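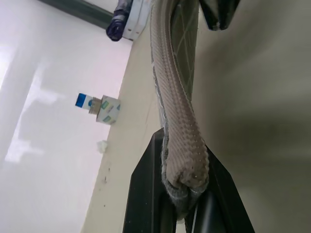
Knit fabric held between two gripper fingers, with the end apparently doubled over.

Can a machine do it yet? Handling knits

Household tips, laundry and mending section. Revised November 2022.

Short answer for knits: picking up, yes. Folding, sometimes. Sorting a mixed pile, no.

A plate or a box keeps its shape when it is lifted. A ribbed knit does not. It stretches along one direction, curls at the edges and doubles over wherever it is pinched, so the machine has to work out the shape again after every grip. Imani Koech ran 332 pickups on scarves, cuffs and socks at the Gullton workshop. Single layers went well. Most of the failures were double grips, where the fingers closed on two layers and the fold was then made in the wrong place.

If you are trying an arm at home or in a small shop, these settings and habits help:

Grip near an end. A strip held in the middle gives you two loose tails to track.

Close slowly and stop at light contact. Fuzzy yarn snags on finger edges, and a hard pinch leaves a mark in ribbing.

Clear the work surface first. Tags, small boxes and paper scraps get dragged along with the cloth.

Use soft, even light. Glare on a glossy white table hides the edge of pale fabric — a matte mat in a darker color fixes most of it.

Check the finger pads every 8 hours of running and pull off loose fibers. Kiprono Mollel uses a strip of masking tape.

For flat towels, the Vevum folding routine is good enough to leave alone. For sweaters, stay in the room. Sleeves still need a hand, and a person folds one in the time the arm takes to find the cuff.

Mending remains hand work. Njoroge Lukumay tried holding a seam with the arm while sewing it himself, and went back to clips.

Next revision in February, with notes on fitted sheets.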